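# The Long Wait in Hukden

HUKDEN — On the morning the trial was supposed to start, Soledad Leiva got up before light, ironed the same gray blouse she had ironed twice before, and drove the 31 miles to the county courthouse with the radio off. By ten o'clock she was driving home again. The judge had granted one more delay.

It has gone like that since November, when deputies charged Uwe Weidemann with setting the fire that took the back half of the Pandora, the little dance hall her parents ran for most of their married lives. Weidemann has pleaded not guilty. His attorney, Ulises Palma, is a patient, soft-spoken man who will happily talk for an hour about fishing and for maybe a minute about his client, and he told me the state has "a theory and a gas can, and the gas can isn't even his."

The prosecutors see it differently, of course. They say Weidemann owed the hall $3,899 for a wedding party he never paid for, and that he'd been heard complaining about the bill all over town. Palma says half the county owed the Pandora money at one time or another, and from what I gathered over a good many cups of coffee, he may be right about that!

What makes the case so slow is the paper. There are over 2,000 pages of it, bank records mostly, and the first lab report on the burned floorboards had to be done over after the samples were mislabeled. Both sides want their own expert now, and experts have calendars.

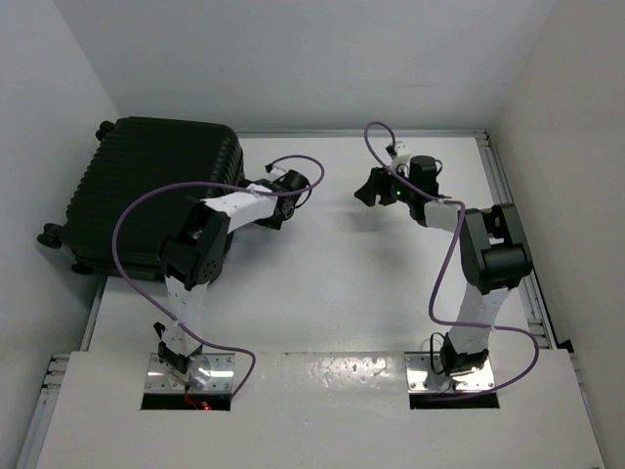
Cristóbal Yáñez thinks the town has already made up its mind, and that moving the trial two counties over would be the only fair thing to do, even if it meant another season of waiting. Leiva doesn't want it moved. She wants to sit in the front row, in her own county, and hear somebody explain it to her from beginning to end.

The next hearing is set for after the harvest fair. She has already asked for the day off.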